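Condori node release moves fee rule ahead of schedule
12/10/24

The maintainers of Condori have published version 13 of the node software, and operators have until block height 1,000 of the new epoch to install it. Nodes that stay on the old version after that point will keep running, but they will reject blocks that use the new fee rule and will end up on a separate chain with almost no mining power behind it.

The main change is in how fees are sorted. Until now a miner could pick transactions in any order once the minimum fee was met. Under the new rule, transactions are grouped by fee per byte into 11 bands, and a block is valid only if the bands appear in order from highest to lowest.

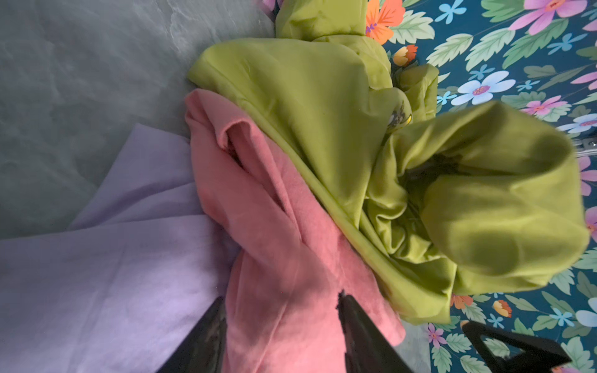
Wallets that estimate fees from recent blocks should need no update. Wallets with a fixed fee table are a different matter. The table shipped with the Nurkton desktop wallet still uses the November values, and two of its three settings now fall in the lowest band. A payment sent at those settings is valid and will confirm, but it may wait several blocks when traffic is high.

Nurkton has a patch in review. In the meantime the fee can be set by hand under Advanced, Send Options. 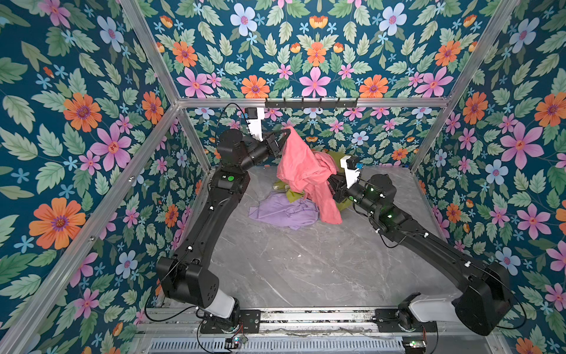 Exchange support is uneven. Bumton has said it will pause Condori deposits and withdrawals six hours before the switch and open them again after six hours of stable blocks. Trading will stay open during the pause. Mandumier has not posted a schedule – its status page lists the Condori network as normal, with no note on the upgrade. Customers who plan to move coins off either exchange should do so before the pause window and allow for the usual confirmation count.

Coins held in a private wallet are not affected. There is no swap, no new coin and no claim process. Any site that asks for a seed phrase in connection with this upgrade should be treated as a fraud.
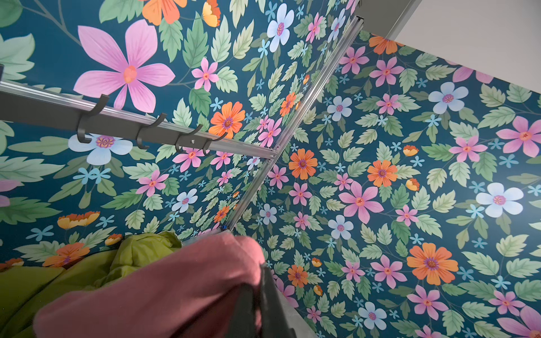 Node operators should back up the wallet file and the config file, stop the service, replace the binary and start again with the reindex flag set. The reindex is needed once. The old band cache is not read by the new version and can be deleted. Operators who run a pruned node will have to download the pruned blocks again, so disk space and bandwidth should be checked first.

The test network has been running the rule since November. One fault was found there, in which blocks with a single transaction failed the order check, and the fix is included in this release.

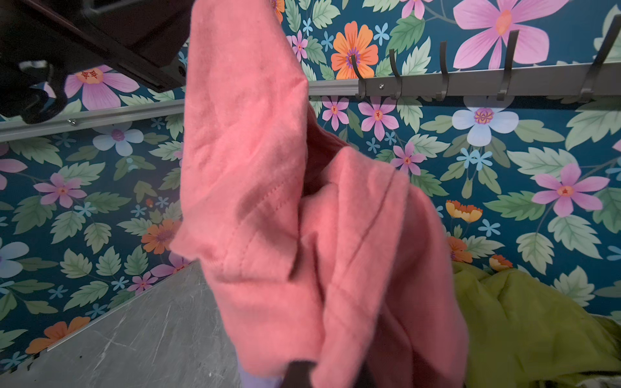 Also in this issue: Mandumier changes its withdrawal limits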